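4. Puesta a punto de la celda Mornau (encimera)

Rev. October 24, 2026. Sustituye a la hoja de February. Válido para brazo con pinza y cámara de muñeca, soporte Letley.

4.1 Antes de dar tensión
1. Paro de emergencia a mano. Probarlo. Siempre.
2. Revisar cable de muñeca: baja pegado al brazo, sin tirones. Los hilos finos de la pinza hacen bucle por encima - dejar holgura pero que no pasen por delante de la cámara.
3. Conectores apretados a mano, sin alicates.
4. Puerta del horno: decidir abierta o cerrada según la tarea y NO cambiarla a mitad de sesión. Abierta come sitio por el lado de la tabla.

ATENCIÓN: con la puerta abierta, velocidad máx. al 49 %. El cristal no perdona.

4.2 Posición de espera
5. Encender, esperar 3 minutos.
6. Llevar el brazo sobre la tabla de cortar, en manual. Pinza en alto, sin tocar madera.
7. Guardar el punto como HAKSKA_0. Si ya existe, sobreescribir.
8. Comprobar el centro azul de la cámara. Apagado = volver al paso 3.

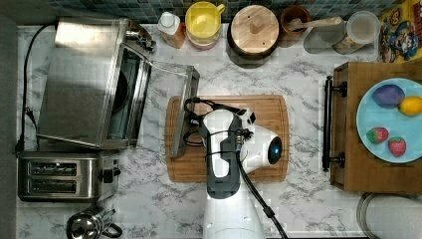
Fig. 7. Brazo sobre la tabla, puerta del horno abierta.

Nota: el plato azul va siempre con las piezas de juguete ya puestas. Si se cae una, se recoge con el brazo parado, no en pausa. Pausa no es parado!

4.3 Comprobación del entorno
9. Retirar el brazo y mirar la encimera desde el otro lado.
10. Tabla plana, ranura hacia arriba. Un poco girada vale, el programa Jayasinghe la busca solo. Coja no vale.
11. Varilla metálica: anotar dónde queda respecto a la tabla. Es lo que mas engancha la pinza.
12. Botes y mortero, a su lado. Ojo con la altura de la maja, sobresale bastante: subir la cota de paso si el brazo cruza por ahí.
13. Regleta y cables fuera del recorrido. Placa de cocina apagada y fría antes de apoyar nada encima.

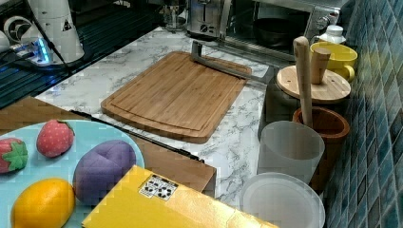 Fig. 8. Tabla con la varilla al lado; mortero y botes a la derecha.

14. Lanzar ciclo en vacío. Si roza algo, parar, volver a 4.2.
15. Ciclo bueno: guardar y apuntar en la hoja.

4.4 Mantenimiento
- Cada 500 ciclos: dedos de la pinza, limpiar con paño seco. Nada de alcohol en la lente.
- Cable de muñeca: buscar cortes o zonas brillantes por roce. Si hay dudas se cambia entero, no se encinta.
- Tras cambiar cable o cámara, repetir desde el paso 5 y recalibrar (ver apartdo 5).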